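Unit 4: Surface coverings and light reflectance

Interior finishes are specified partly by light reflectance value (LRV), the share of visible light a surface returns, on a scale from 0 to 100. Matte black paint sits near the bottom of the scale and fresh white ceiling paint near the top. Most floor coverings fall in the lower half.

LRV says nothing about gloss. Two samples with an LRV of 25 can look quite different under the same lamp if one scatters light evenly and the other returns it mostly in one direction. Record gloss separately, with the angle of measurement.
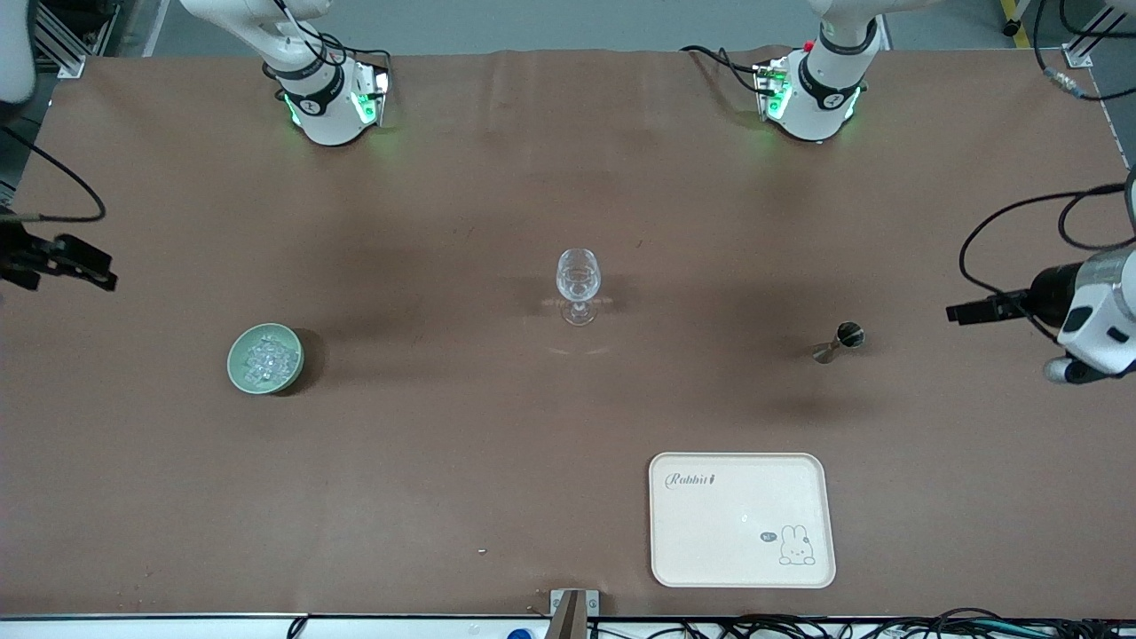

4.2 Sheet coverings on horizontal planes

A smooth brown sheet, paper or vinyl, will show soft shadows and slight wrinkling where it has not been drawn flat. Wrinkles change the local angle of the surface and so the reading. Take readings on flat areas only.

Worked problem. A bench in the Tavari reading room receives 1,000 lux. The covering has an LRV of 25. Assuming a perfectly diffuse surface, luminance is illuminance times reflectance, divided by pi:

1,000 x 0.25 / 3.14 = 79.6 cd/m2

Repeat the calculation for 3,000 lux and compare the results. Bring both figures to the tutorial.

Reading: Filell course reader, chapter on diffuse surfaces. Colour charts are at the front desk.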